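I moved my newsletter off the big ad platform in April, and I've been wanting to write about it ever since, so get a coffee.

Some background for anyone new. I run a small mailing list for people who repair and re-cover old chairs. For ages I paid for ads to grow it, the kind that follow you from site to site. They worked, in the sense that the number went up. But when I finally sat down and looked at who was opening anything, I had 195 readers who really cared and a great big pile of addresses that had wandered in through a giveaway and never come back.

So I deleted the pile! All of it! It took one evening and I had to get up and walk to the kitchen twice before I pressed the button.

Then came the fun part. Tien-fu Kwan, who I met at the Hollis small business meetup, had been telling me to just ask people what they wanted. One short form, plain words, every box empty to start with. You tick what you'd like to hear about (fabric, tools, local classes, offers from other shops) and you get that and nothing else. I built mine in Muva, which took me most of a Saturday-ish sort of afternoon, mainly because I kept fussing with the wording. My first version said "partner communications" and Tien-fu wrote back, "What is that?" Fair enough. It now says "ads from other small shops."

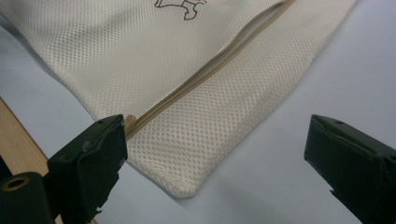

Does asking permission first mean you end up with a tiny list?

Mine got smaller and then started growing again, more slowly than before, and far more of the people on it open what I send.

The replies are what I love most. Before, I'd send an issue and hear nothing at all. The first one after the switch got 11 replies, and one of them was a long, wonderful message about webbing that I ended up running as a guest piece the next month. I read it standing up in the hallway with my coat on.

I was nervous about the shops, because they pay for the ad slots and I was about to tell them that fewer people would see them. I wrote to all 6 and explained it. Fung-ping Tseng at Bundgate called me the same day, and I was braced for a cancellation, but she wanted to know how I'd worded the form so she could try it with her own customers. Two others dropped out, and I understand that. The rest stayed, and I've put the price down a little to be fair to them.

A few things I'd do differently. I'd write the form before touching any software. I'd put the unsubscribe link at the top as well as the bottom. And I'd skip Plultotex, which I tried for 3 weeks and found much too complicated for a list my size (it has a dashboard for the dashboard).

Next up is a yearly check-in, where everybody gets their own choices sent back to them and can change them with one click. I've got a rough draft and I'm ridiculously excited about it. If you already do something like this, please send me yours, I'd love to see how you worded it!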